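Tetcombe Toy Library: Questions We Get Asked

Last updated 10/13/25

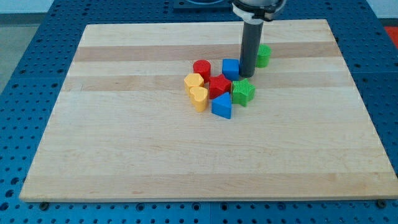

How long can I keep a toy?

Four weeks. You can renew twice by email or at the desk, unless another family has reserved it, in which case we will write you a polite message and then a less polite one.

Who can join?

Anyone with a child to entertain in Tetcombe or the villages nearby. Grandparents, childminders and foster carers are all welcome. Being a grown adult who wants to borrow the marble run is also fine, but please put your own name on the form and stop inventing nephews.

What does it cost?

Membership is £18 a year per household. That covers up to 6 items at a time. We tried unlimited borrowing one July and had to close early for lack of toys.

Where are you?

In the old seed merchant's on Clement Street, up the ramp at the side. The front door has been painted shut since before we moved in. People still push it. If you are using a satnav it will offer you Clement Close, a pleasant cul-de-sac whose residents are tired of us.

When are you open?

Wednesdays and Saturdays, 10 till 1. Returns can go in the green bin by the ramp at any hour, provided they fit. The rocking horse does not fit. Please bring the rocking horse in.

Do I have to clean things before I bring them back?

A wipe with warm soapy water will do for plastic. Wood wants a damp cloth and no soaking. Dressing-up clothes can come back as they are and we'll wash them, having seen what other people's idea of a cool wash does to a dragon.

We've lost a piece. Are we in trouble?

Only if you don't mention it. Every item has a contents card in the lid, so we will notice, or the next family will, loudly. Most spare parts cost under a pound. If the piece turns up behind the sofa in March, bring it in and we'll refund you.

What if something gets broken?

Ordinary wear is our problem. If it was backed over by the car we'll ask for something towards a new one. Please don't mend it yourself with superglue. We still have a farm set in which the farmer is permanently attached to a goose.

Can I ring you?

You can ring Tetcombe 2109 during opening hours. Outside them it rings in an empty room. Email is better.

Who is Kivar?

Kivar is the booking system. It sends the reminders, and it signs them "Kivar", which has led several members to reply asking after his family. If Kivar says your toy is overdue and you know it isn't, forward the message to us and we will have a word.

And Gil?

The life-size stuffed donkey in the window. Gil is not for loan. He was lent once, for a nativity, and it took us until Easter to get him back.

Do you take donations?

Gladly, if they are clean, complete and silent. Games with batteries are considered case by case. We have enough jigsaws. We have, by any measure, enough jigsaws.

Can I book toys for a birthday party?

Party boxes can be reserved up to two months ahead for a £10 deposit, returned when the box is. They go out on Saturday and come back on Wednesday. Soft play mats are separate and need an estate car, or a very forgiving hatchback.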